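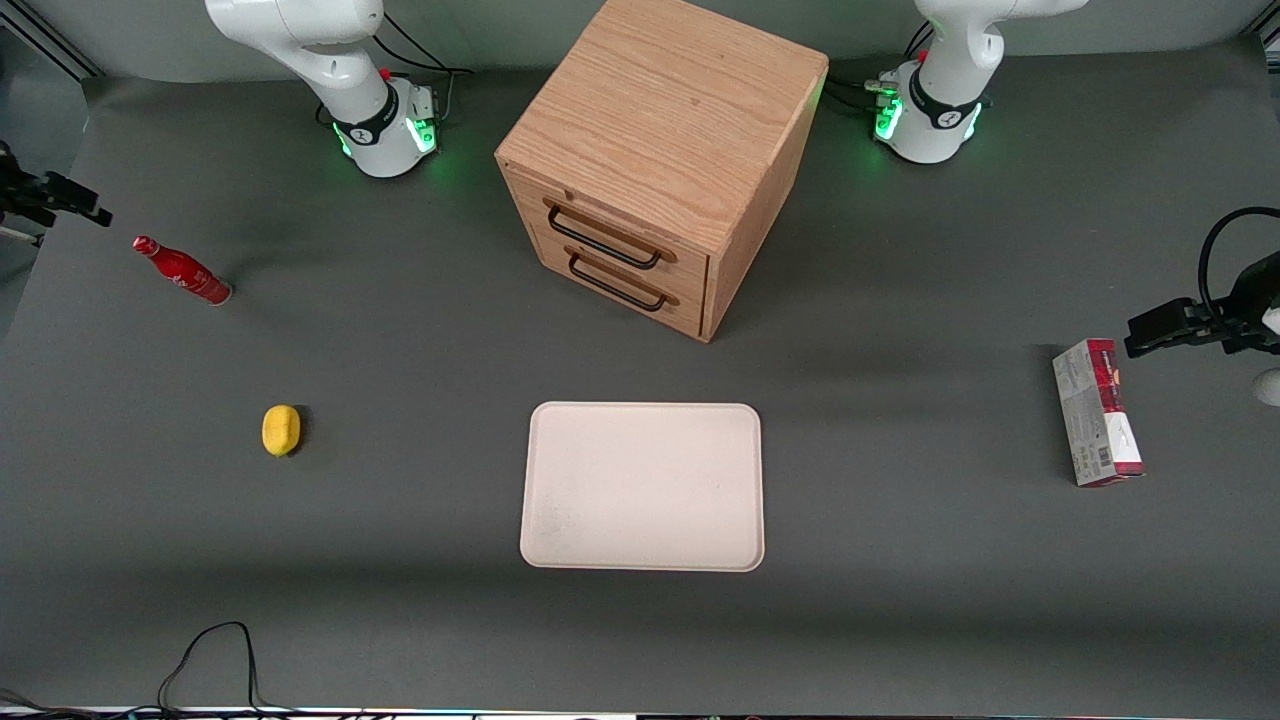 Bendanport Council Budget Lines is a table of planned and revised spending for the town of Bendanport, typed up from the council's printed budget books and checked against the supplementary votes. Each row is one budget line under one department. The books nest these lines inside sub-heads and heads, much as papers go into a drawer cabinet, and a line only makes sense if you know which drawer it came out of. For that reason the head and sub-head are repeated on every row, even where the book prints them once at the top of a page.

Contents

lines.csv: 618 rows, one per budget line
heads.csv: 13 rows, one per head, with the department name as printed
notes.txt: remarks made during entry, by line number

Columns in lines.csv

line_id: our own number, not the council's
head: head code, matches heads.csv
sub_head: text as printed, including misspellings
purpose: short text as printed
planned: amount in the main budget, whole currency units
revised: amount after supplementary votes, blank if unchanged
kind: either running or capital
ward: ward name where the book gives one, otherwise blank

How it was made

Nusrat Virk and Yusri Yeoh entered the lines separately from the same printed copies. Elie Harb compared the two files and went back to the page wherever they differed. There were 168 differences, most of them in the purpose column, where the print is small. All were settled from the page. Sub-head totals were then added up and set against the printed totals. In 2 cases the printed total does not match its own lines. We kept the lines as they are and put a remark in notes.txt.

The kind column is ours. The book does not split running from capital spending under the roads and markets heads, so Rukhsana Gilani assigned those from the purpose text. If you disagree with an assignment, the purpose column should give you enough to redo it.

Known problems

Blank does not mean zero. A blank in revised means no supplementary vote touched the line. A line that was cut completely has 0.

The Dalorness ferry subsidy appears under two heads. These are separate payments and both should be counted.

Grants passed on to the Khattak water board are included as a single line. What the board did with the money is outside this table.

Ward names follow the old boundaries. Woretti is shown as one ward throughout.

Spending that was voted is not the same as spending that took place. The audited accounts are a different document and we have not entered them. Please do not describe these figures as expenditure.

Use

You may copy, change and republish the files if you say where they came from and which version you used. Corrections should quote the line_id and the page of the budget book. Send them to Irfan Chaudhry, who keeps the master copy.

Changes

25 May 2026: ward column added, head codes padded to three characters, four spelling slips of our own put right in purpose.
April release: first full set of lines, without wards.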